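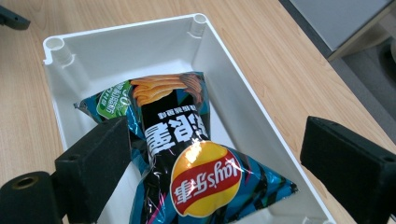
Bag of chips

A bag of chips (a packet of crisps, if you grew up where my cousins did) is a sealed plastic film pouch holding fried slices of potato and a good deal of gas. I've been keeping this page of my household encyclopedia going longer than almost any other, and it keeps growing, so please forgive the wandering. It covers the bag itself, the printing on it, and the business of keeping a few bags in order at home. For the potatoes, see the separate entry.

Name and general form

The trade calls this shape a pillow bag, and it's a good name! One sheet of film is wrapped into a tube, sealed down the back, then crimped shut at both ends, so you get a soft cushion with a ridged strip along the top and bottom. The one in my tray is a Lay's bag with the Chinese brand name, 乐事, beside the English one on the red banner. It's mostly black, with teal, cyan and pink streaks shooting across it, and I think it's the handsomest bag I've had in the house.

I used to say "foil bag" and my friend Beril Özkan, who knows packaging far better than I do, corrected me so many times that I finally gave in. Most chip bags are plastic film, often several thin layers of it, and the silvery look inside many of them comes from a very fine coating of metal. You can't peel it off. I've tried, with tweezers, on a rainy afternoon, and all I got was crumbs in my sleeve.

Why there's so much air

The puffiness is the part people complain about, and I complained too until I read up on it. The gas in there is usually nitrogen. Oxygen makes frying oil go stale, so makers push it out and fill the space with something that leaves the chips alone. The cushion also protects them on the trip to the store. If you've ever squashed a bag at the bottom of a grocery sack you know what happens without it - you end up eating the last third with a spoon.

Bags swell up at altitude as well. Driving over a mountain pass with a box of them in the back is a treat for the ears, all that creaking and ticking, and now and then one gives up with a bang.

The crinkle

Every chip bag crinkles, some much more than others. The film is stiff and thin, so it doesn't bend smoothly. It snaps from one little crease to the next, and each snap makes a click. Opening a bag slowly in a movie theater doesn't help at all, by the way. You get the same clicks spread over a longer time, and everybody in your row gets to hear each one separately. Tear it open fast during the loud part.

The creases catch the light too, and a dark bag shows this better than a pale one. On black film every fold turns up as a white glint, and the big round yellow logo on mine picks up quite a shine of its own.

Printing and layout

Chip bags follow a pretty steady pattern wherever I've bought them. There's a brand mark, a picture of the product and a big flavor name, and then the small print tucked around the back. Mine has a stack of golden-orange wavy chips for the picture, and large white Chinese characters across the black middle panel. I don't read Chinese, so I won't pretend to tell you the flavor. There's a little green label on the crimped end that I'm curious about as well. If a reader wants to write in, I'd love that!

Color coding is a lovely rabbit hole. Within one brand the colors generally tell you the flavor, and regular buyers shop by color without reading a word. Cross a border, though, and the code can change completely. I once brought home what I was sure was plain salted and it was vinegar. I ate them anyway.

Storage at home

I keep snack bags in trays. The present one is white plastic, rectangular, with a raised lip around the rim and hollow round posts molded into the corners, and ribs down the inside of the walls. It replaced a wicker basket, which shed bits, and a Somville box that I liked the look of but could never get my hand into properly. Flosa makes a shallower tray and Curex a deeper one, if you're shopping (prices vary, so I've left them out).

What I've settled on over the years:

Lay unopened bags flat and don't stack them more than two deep.
Keep them away from the stove and out of the sun.
Once a bag is open, squeeze out the air, fold the top over a few times and clip it.
No clip? Fold both top corners in, roll the top down over them, and flip the rolled part back over the corners. It holds surprisingly well.
Wipe the tray every so often, the corners especially. Salt gets in there and stays.

Opened chips stay pleasant for a few days in my kitchen, less in September when it's sticky out. Soft ones can be crisped up on a baking sheet in a low oven for a couple of minutes. Watch them, they go brown fast.

Collecting

People do collect the empty bags, flattened and filed by country. The Seneviratne albums, which Beril showed me, hold 187 of them, 96 from a single brand, all slit along the back seam and pressed between sheets of paper. Wash with lukewarm water and a drop of dish soap first, or the oil will spot the page. My own collection stands at 19 and lives in a shoebox.

See also: Bag clips; Potato; Trays and bins; Pretzels

Last revised 25 Jul 2025. I still owe this page a section on resealable bags.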